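Notes on the Lendthorpe Guest Room Program

Readers of this blog will know that I have let rooms in Lendthorpe for 14 years. During that time the household has maintained a written policy on guest stays, and it is revised each March. The present entry sets out the changes for the coming season.
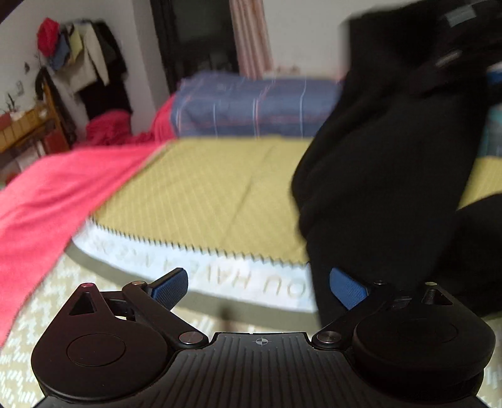

The minimum stay is now 3 nights. Shorter bookings placed an undue burden on the laundry schedule, and the matter was discussed at length with Ketsara Chareonsuk, who keeps the accounts. Guests may arrive on Saturday until 18:00. The bed remains the main concern of any bedroom, and most letters received last year dealt with mattresses, pillows and the weight of blankets. Those letters have been read and filed.

Breakfast will continue to be served in the front room. The bakery at Brendonard has raised its prices, and the cost of bread is now included in the nightly rate. Guests who require the early bus to Dusatard should inform the household the evening before. 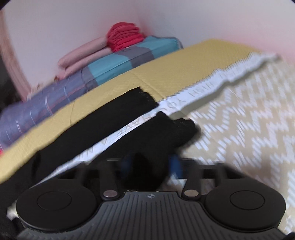
Checked comforter in turquoise, grey and purple-blue, with folded pink and red textiles on top.

A deposit is required for all bookings and will be returned on departure. Keys are to be left in the dish by the door. The garden gate should be kept closed at all times, as the neighbor's dog has twice reached the bean rows. Requests for the autumn weeks may be submitted in writing from next month.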